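Call for Participants: The Kitchen Tin Project
Posted Mar 24, 2023
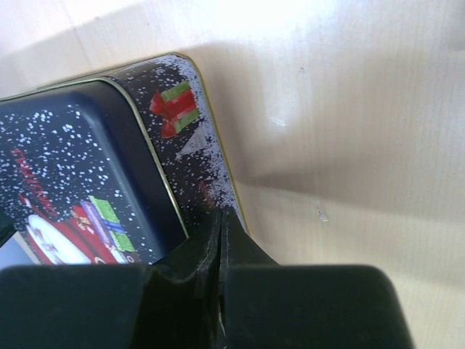

A Christmas tin in dark navy with a gold-colored rim.

Do you have a box, drawer or folder of family recipes that you keep meaning to sort out? We would love to work with you!

The Kitchen Tin Project is looking for 15 home cooks to join a spring program on saving, testing and sharing handwritten family recipes. It runs for seven weeks at the Vomo community kitchen in Jundmont, and it is open to anyone over 18 who cooks at home, however often and however well. You do not need to be a good writer. You do not need to own a stand mixer. If all you have is one index card with half the amounts missing, bring it, those are some of our favorites to work on.

We ran a smaller version last fall and came away with a stack of wonderful things: a potato candy, two rival stuffed cabbages from the same street, a mustard pickle that takes nine days, and a fruitcake recipe whose only instruction was "bake till right." Figuring out "till right" took us four tries and a lot of butter, and everyone in the room had an opinion about it.

What you'll be doing

We meet once a week in the evening, for two and a half hours. The first sessions are spent at the table with your papers. You will learn how to scan or copy them, how to read faded pencil, and how to make sense of old measures (a "teacup," a "10-cent bag," a "number two can"). Our reading guide was put together by Senan Mac Carthaigh, who will lead these sessions and who can get through almost any handwriting you put in front of him.

After that we cook. Each person picks one recipe and makes it at least twice in the Vomo kitchen, once as written and once with any changes needed to make it work in a modern oven. You'll write down what happened, swap notes with a partner, and end up with a clear version that a stranger could follow. We also record a short conversation with each cook about where the recipe came from and who used to make it. If you'd prefer not to be recorded, you can write a page instead.

The last session is a supper in May. Every dish gets served, and you can bring two guests.

What you'll get

- A grocery allowance for your recipe, plus all pantry basics
- Good digital copies of up to 40 pages of your own papers
- A printed, spiral-bound copy of the finished collection
- Dinner at every session (soup and bread on the reading nights, whatever we cooked on the others)
- A small thank-you payment of $75 at the end of the program

Your originals stay with you the whole time. You also keep all rights to your recipes, and you can pull yours from the collection at any point before it goes to the printer.

Who we're hoping to hear from

We want a real mix of kitchens. Last fall we had plenty of baking and not nearly enough of anything else, so please don't be shy about main dishes, preserves, breakfast food, church supper food, camping food or the odd thing your uncle did with canned corn. Recipes in languages other than English are very welcome, and we can arrange help with translation. So are pairs: a parent and grown child, two sisters, old neighbors. Pairs apply together and count as one place.

You should be able to come to at least five of the seven sessions. The kitchen is on the ground floor and has one lowered counter. Please tell us about any allergies when you apply, as we do cook with nuts, eggs, dairy and wheat.

How to apply

Pick up a form at the Vomo front desk or at Ní Chonaill Books on the square, or ask us to mail you one. It's a single page. We ask for your name and contact details, a few lines about the recipe you'd like to work on, and a copy or photo of it if you have one. A description is fine if you don't. Some people know a dish only by taste and want to work backward from there, and we have four places set aside for exactly that.

Forms can be dropped in the box by the Vomo entrance. We read them as they come in and will call everyone who applies, including those we can't fit in this time. If you're on the waiting list you'll get first pick of places in the next round.

The Kitchen Tin Project is run by the Zastetau Food History Group. Questions about the sessions can go to Senan at the Vomo front desk, and he's glad to talk recipes even if you haven't made up your mind yet.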